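Grondlow Hardwax Oil for Tabletops and Floors

Satin finish, clear or warm tint
Sold by Widmer, Civgate

Grondlow is a hardwax oil for indoor wood. It goes on in two thin coats and dries to a low satin sheen. The warm tint brings pine and beech toward orange-brown; the clear version darkens the wood slightly, as any oil will.

Coverage
One can covers 300 square feet on sanded hardwood. Softwood takes more, especially on the first coat. Old boards that have never been sealed may need a third.

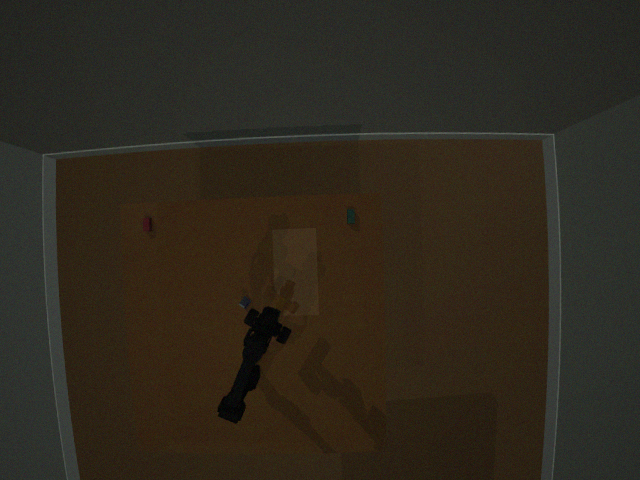

Preparation
Sand to 120 grit for floors, 150 for tables. Going finer closes the grain and the oil sits on top. Vacuum, then wipe with a dry cloth. Old varnish has to come off completely -- Grondlow does not bond to it.

Application
Stir well, do not shake. Work along the grain with a short-nap roller or a white pad. Wipe off anything still standing after 15 minutes. Leave overnight before the second coat. Light use the next day, rugs after 2 weeks.

Oily rags can catch fire on their own. Soak them in water and lay them flat outdoors to dry.
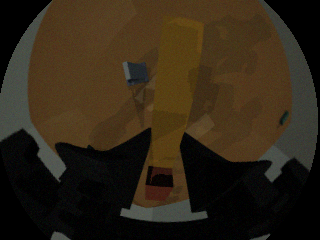 Upkeep
Wash with Clikusero soap, diluted. Worn spots can be sanded by hand and oiled again without redoing the whole surface. Water rings usually come out with a gray pad and a few drops of oil.

Price
$78 per can. Tinted and clear cost the same. Sample pouches are free at the counter, one of each per customer.

Questions about tint go to Theresia Schnyder. For trade orders, ask for Raffaele Fontana -- he is out for part of February, so order early.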